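Visit report: Vunavico Motorsport, Clerketstead

The Morkbridge Motor Club technical group visited the Vunavico workshop at Clerketstead on a Tuesday in June. Vunavico prepares single-seaters for hillclimb and sprint events and runs two cars of its own in the national championship. Our host was Pallavi Dixit, chief engineer. The party was split in two, and this report covers the route taken by the second group.

Car build

Both team cars were on stands with the bodywork removed. The chassis is a carbon tub with a tubular steel rear subframe, a layout kept from the previous car so that existing gearbox spares can be used. Engine capacity is 1653 cc, following an overbore carried out over the winter. The unit is turbocharged and runs a dry sump with a three-stage pump.

Dixit explained that most of the development time this year has gone into the rear suspension. The old car lost traction on the exit of tight hairpins, where the inside rear wheel was unloading. The new geometry lowers the rear roll centre and uses a softer anti-roll bar – the team also carries a blade-type bar for wet courses, adjustable from the side of the car in the paddock.

Tyre warming was discussed at some length. A hillclimb run may be over in less than a minute, so the tyre has to work from the first corner. Vunavico uses a softer compound on the front than on the rear and accepts the wear. 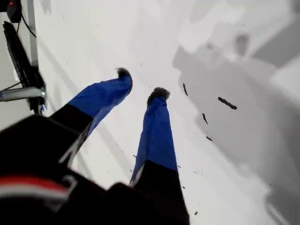

Damper room

The damper dynamometer sits in a separate room with its own temperature control. Each damper is cycled before and after every event, and the traces are overlaid. A unit which has drifted outside the team's limits is stripped and rebuilt. The log showed 39 rebuilds since the start of the season, most of them seal replacements.

The dynamometer was supplied by Odukoya, who also make the load cells used on the corner weight scales. Calibration is done in-house against a set of check weights. Several members asked about repeatability. The answer was that fitting errors at the clevis are larger than anything in the cell itself, and that the same person therefore fits every damper.

Data and driver preparation

Titilayo Omoregie, who drives the second car, took us through the logging system. Wheel speed and steering angle are sampled at 100 Hz, damper position at a higher rate. She compared two runs at the same venue and showed where time had been lost: an early lift before a blind crest, followed by a slow pick-up of the throttle. The lift was visible in the trace. The cause of the slow pick-up was less clear, and the team suspects turbo lag combined with a conservative pedal map.

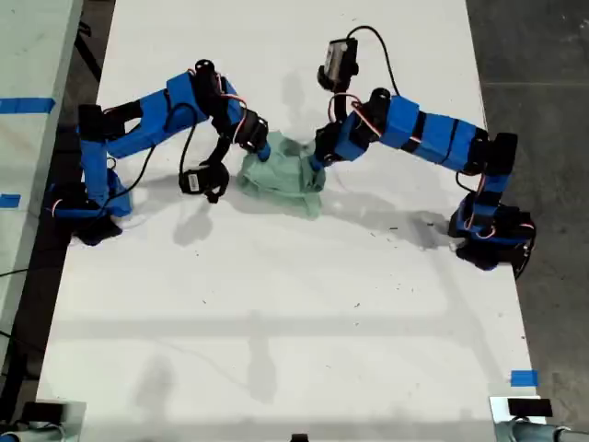
Two blue-and-black arms and a pale green cloth on a white table.

Omoregie walks each course on foot the evening before and makes notes on surface changes and drain covers. The longest venue on the calendar is 900 metres from start to first braking point, and she gears the car for that straight alone when the road is dry.

Questions and practical points

Parking at Clerketstead is limited, and the lower gate closes at 5 pm. Ear defenders are needed if an engine is to be run; none was on our visit. Members wishing to see the fabrication shop should ask in advance, as it was closed to us for welding work – the first group did get in and will report separately.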